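Pridetti
Home > Storage > Baskets > Rectangular, two-handled

Takel Rectangular Basket, Cream with Brown Rim

In stock
Order code 1087
Sold singly. Lid: no, and please stop asking.

A basket is a hole with sides. We have been selling them long enough to have made our peace with that, and we still get through more of these than of anything else in the storage section, including the things we would much prefer you to buy.

The Takel is the one we reach for when somebody rings up and says they need "just a basket". It is plastic, it is cream, it has a brown rim pretending politely to be woven, and it has a handle at each end. It holds what you put in it until you take it out again. Most of the range costs more and does a worse job of this.

What it's for

Officially, general household storage. In practice, customers tell us it goes in the living room, next to the sofa, where it collects everything that has been on the sofa: throws, remote controls, one glove, the magazine you are going to read, the other magazine. If you tidy the way we do, you will know the method. You walk through the room picking things up, you drop them all in the basket, and you put the basket somewhere you can't see it. Guests arrive. The room looks marvellous. In December you find the scissors.

It does well for toys too, especially the soft sort. Small building bricks are fine as long as they are bigger than the holes, and you will find out which ones aren't by standing on them.

Other uses we've been told about and have no quarrel with:

Clean washing on its way upstairs
Clean washing that has been on its way upstairs for a while
Shoes by the back door
Wool, and the project the wool was for
Cat (the cat's decision)

We would not use it for coal, bricks, wet sand or anything that leaks. It is full of holes. See below.

About the holes

The sides and the base are covered in small round perforations, set out in a regular grid like a colander's. They let air through, so a damp towel left in the bottom has at least a sporting chance. They also let crumbs through, and sand after a day at the beach, so lift the basket now and then and run the vacuum cleaner over whatever has gathered under it. Some people put a sheet of paper or an old pillowcase in the bottom. Some people have better things to do.

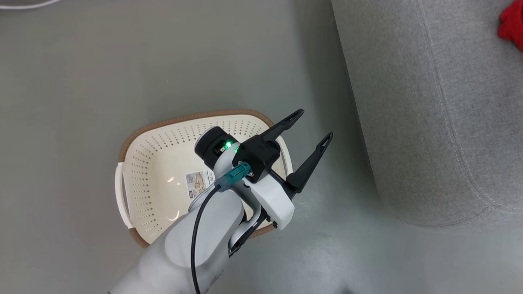
The holes have one more effect, and we mention it only because we have had letters. You can see through them, a bit. If you are hoping to hide something bright orange, it will glow through the side like a guilty conscience. Dark and dull things vanish nicely.

The rim

We get asked whether the rim is real wicker. It is not. It is a tan-brown band with a fine texture to it, and from the far side of a room, with the lamps on and a glass of something in your hand, it does a fair impression. Up close it is a plastic basket that has made an effort, like a man wearing a tie with shorts. The advantage over the genuine article is that it won't shed bits on the carpet or catch on your good jumper.

It goes with more than you'd expect. Cream and brown sit quietly against grey floors and grey furniture, which is lucky, as half the country seems to have bought both.

The handles

One at each short end, white, shaped as a loop that stands out from the basket. There is a slot between the handle and the rim for your fingers. Carry it with two hands, one to each end, the way it was meant. Carrying it by one handle is possible when it's empty. When it's full you will be left holding a handle with the contents around your feet, and we don't count that as a fault.

The label

Each basket arrives with a small printed label in it. Take it out before you fill the basket. We say this knowing that you won't, and that it will still be there when you next see the bottom. Keep it if you like to have the details to hand. Ours went through the wash in a pillowcase and was never quite the same.

Cleaning

Warm water, washing-up liquid, a soft brush for the texture on the rim. Rinse it in the bath or out of doors and let it drain by itself, a thing it is unusually good at. No bleach, no scouring pads. Don't put it in the dishwasher. If it fits in your dishwasher, we would like to know where you got your dishwasher.

Keep it away from radiators, stoves and the top of the hob. It is plastic and will behave like plastic.

How it compares

The Paulauskas basket, further down this page, is the posh one. It has a cotton liner and costs a good deal more. The liner comes off for washing and goes back on after a short argument. Buy it if you are giving it to somebody else.

The Clutico folding crate is the one for people in small flats. It packs away flat, and you then need somewhere to keep it flat, generally on top of the other flat things. It is stronger than the Takel and looks like it belongs in a van.

The Takel sits between the two and is the one in our own office. We have three. One has post in it. We don't discuss the others.

Delivery and returns

Small orders go out by ordinary parcel post. Orders of 100 baskets or more travel on a pallet, so please make sure there is somebody in, and ideally somebody strong. One nursery chain took 480 in a single go and we are still proud of it.

If you don't like the basket, send it back unused within the usual period and we'll refund you. "Unused" means no biscuit crumbs. We do look.

Customer notes

"Does what it says. Bought another for upstairs. Now have two baskets of things to sort out."

"Smaller mess than before, in that it is all in one place."

"Rim nicer than I expected. Husband thinks it is wicker. Have not told him."

"Three stars because there is no lid."

Page last revised May 28, 2018

Also in Baskets: Paulauskas lined basket, Clutico folding crate, Takel peg basket (out of stock, more coming, we are told)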